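Torunn Boström has heard the pitch before. A winter training program, a new throwing coach, a rotation that is finally healthy. She has covered Brultska baseball for 28 years, and when I ask whether she believes this one, she takes a while to answer.

"I believe they held a press conference," she says.

The club announced on 2020-12-24 that Ilham Sinaga would be back to start on opening day in April. Sinaga threw 200 innings in his last full season and eight in the one after that. The release called him "fully recovered" and left the elbow out of it.

Boström would like to see a hitter in the box first. "A bullpen session is a guy playing catch with nobody trying to hurt him," she says. "Show me the third time through the order."

I put that to Marlina Rahman, the pitching coach. She didn't argue much. "He's throwing strikes. The slider is back, mostly," she said. Mostly? "It's December."

The other half of the plan is Hoi-yan Yang, who hit .324 for Burari last summer and has been handed the leadoff spot. Boström points out that Burari plays in a small park — very small, in her telling — against pitching she wouldn't call major.

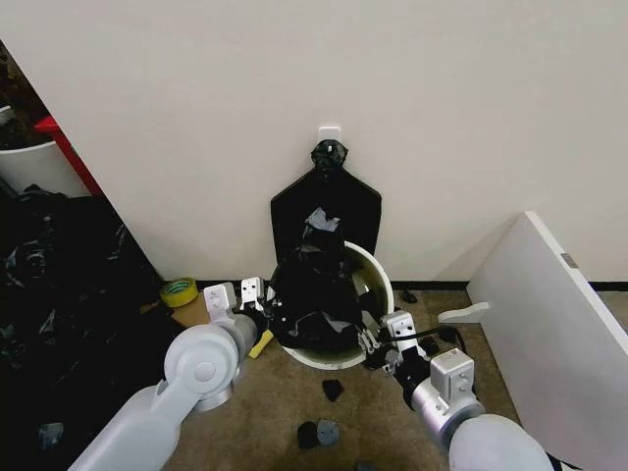

"Everybody hits there," she says. "I'd like to know what he does against a good left-hander on a cold night. They don't know either, and they've already printed the schedule with his face on it."

Has the club earned any patience at all? She gives them Itzel Bautista, the catcher, who she thinks is the best player on the roster and the one they talk about least.

"If they win, it'll be because of her," Boström says. "Then they'll give the credit to the winter program and sell me another one next year."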